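Skengate Tableware: Mixed Set, Gallery
Gonzalo Cifuentes, Oct 21, 2024

Plates and bowls from the Skengate kitchen, set out on the blue cartoon-print tablecloth. Larger pieces are at the front, bowls in a row at the back. The set is mixed in material and pattern. Plates are listed first, then bowls.

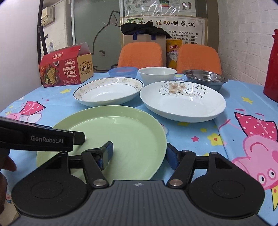 Entries follow the numbering in the Cifuentes household list, which runs to 32 lines. Capacities are recorded there for bowls only.

Plates
Round, pale green. Flat base, raised rim.
Oval, white. Wide rim, mottled floral pattern in beige and brown, dark blue edge line.
Shallow, white. Flower-and-vine design, two peach-beige blossoms.

Bowls
Translucent blue plastic.
Deep white, faint vertical ribbing outside. 700 ml.
Stainless steel. 1,000 ml.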